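Notebook, Plolside bench, 9/2/22

Carried on with hand-held demos for the Grinau set. Target for the cup task is 600 good takes. Still well short, so no training run yet.

Changed the start position. Old instruction was "start anywhere over the table", and people drifted to the same spot every time. New one: begin a forearm's length back, come in level, close, wait 2 seconds, then lift. The wait gives us a clean grasp label without anyone having to scrub through by hand.

Replayed the earlier takes through the Moussa script. Tracking drops out when the wrist turns quickly near the table. Slower turns are fine. Log says 2,000 poses is the buffer limit, so long takes lose their beginning. Split anything long before upload.

Grip height needs settling. Lid or just under it both count as a hold for now, but they should get separate tags. Pink-lidded cup between the fingers:
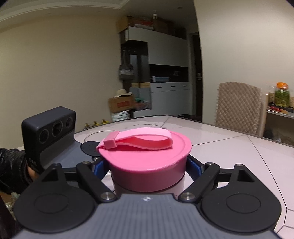
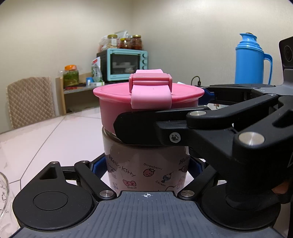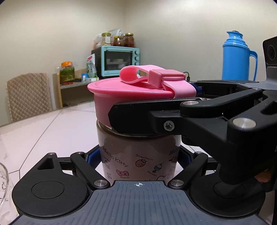

Trandent replied after reading the draft tags that two labels won't be enough, and that they would sooner have grip height as a number measured from the table. They also asked whether the two-second wait could be cut from the training copy, as their last arm learned to pause after every grasp and kept doing it with the lift already commanded.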